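Setup and Upkeep of the Two-Arm Table Cell

Project report, October 2021

Our project was to take over the two-arm table cell from the December group and keep it running well enough for sorting trials. This part covers mounting, cabling and the checks we settled on.

Both arms bolt to opposite sides of the table. When we got the cell, the left mount had worked loose and the gripper came down off target. We retightened it, squared the frame rails and ran the homing routine again. The base encoder read 1806 before the fix and 1804 after, and it has stayed there.
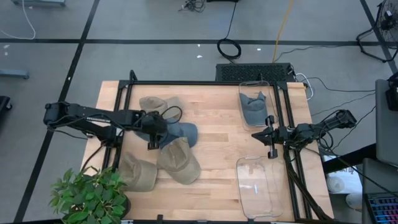
Dultville Automation Club, Cell Group

The sorting trial uses baseball caps in tan and blue-gray and two clear glass baking dishes. The left arm works over the caps and the right arm covers the side with the dishes. Caps are soft, so the grip force had to come down. We set the limit to 748 in the Rorketti controller. At 2000, the default, the fingers bent the brims.

Cables gave us the most trouble. They run along the arm links in bundles, and a tie placed too close to a joint pulls tight when the arm reaches out. We moved the ties to the middle of each link and left slack at the elbow.

Checks before each session:
Mount bolts tight on both sides
Cable ties in place, no rubbing at the joints
Finger pads wiped and seated
Homing run on left arm, then right

One finger pad split and was replaced with a Nisbet pad, which is slightly thicker. The closing offset was changed on that gripper only. The right wrist still has some play. A new bearing is on order from Purkevico.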